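Stocking the Shelves at Darnby: A Report on Reorders at a Small Grocery Store
Juniper Rosenthal and Clyde Benavides

Our group looked at how the Montoya grocery store in Darnby decides what to reorder. The store carries 888 items and has two part-time stockers. Manager Gus Nakamura let us read the order sheets for September and watch one Saturday delivery.

Orders are placed by hand. A stocker walks the aisles, writes down what looks low and gives the list to Mr. Nakamura, who phones it in before 10 a.m. Canned goods and rice were almost never out. Dairy and bread ran out most often, usually on the day before a delivery.
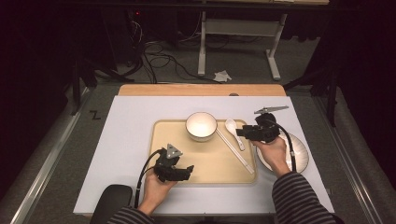 We entered the sheets into a spreadsheet, one row per order line, for a total of 2,000 rows. Ansel Villanueva checked them against the invoices. Most of the mistakes were small - a wrong case size, or the same item listed twice by different stockers. Duplicate lines were the main reason the back room filled up with paper goods.

We suggest a fixed minimum for each dairy and bread item, written on the shelf tag. Mr. Nakamura agreed to try this on the dairy case first. We did not look at produce, which is bought separately, and we had no sales data by the hour.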